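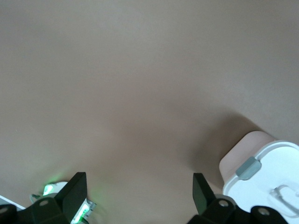 Rust bubbles under the rear window seal, how far do I need to go?

Posted by Skidlow, 11/22/22

I have an old two-door saloon that I've owned for six years. It has always been garaged, but there are now bubbles in the paint along the bottom edge of the rear window, mostly on the passenger side. The boot floor has been damp on that side as well. A local body shop, Granström, quoted me 3599 to take the glass out, cut and weld the channel, and paint the panel. Is it worth trying to treat it myself first? I can do basic welding but have never removed a bonded or rubber-sealed window. I would like the car ready for a show in February.

Britt-Marie Fagerlund

The glass has to come out whatever you decide. You can't see the bottom of the channel with the seal in place, and the bubbles are usually the smaller part of it. On a car of that type the window normally sits in a rubber seal with a trim strip. Remove the strip first, then cut the inner lip of the old rubber with a blade and push the glass outwards with a helper on the other side. Don't try to save the seal.

Once it is out, go back to bright metal with a wire wheel and prod the channel with a screwdriver. If it goes through anywhere, cut back to sound steel and let in new pieces. Use short tacks and move about, as the panel below the window will distort very easily. Then epoxy primer, seam sealer, and paint before the new rubber goes in.

Ask the shop what the price covers. Mine didn't include the seal.

Plorkitz

Had this on mine. Cost me 46 for a seal and a weekend. Check the boot drain too, mine was blocked.

Andwood

Rust converter and touch-up will get you to the show but it will come back. I did that and had it back in 18 months, worse than before.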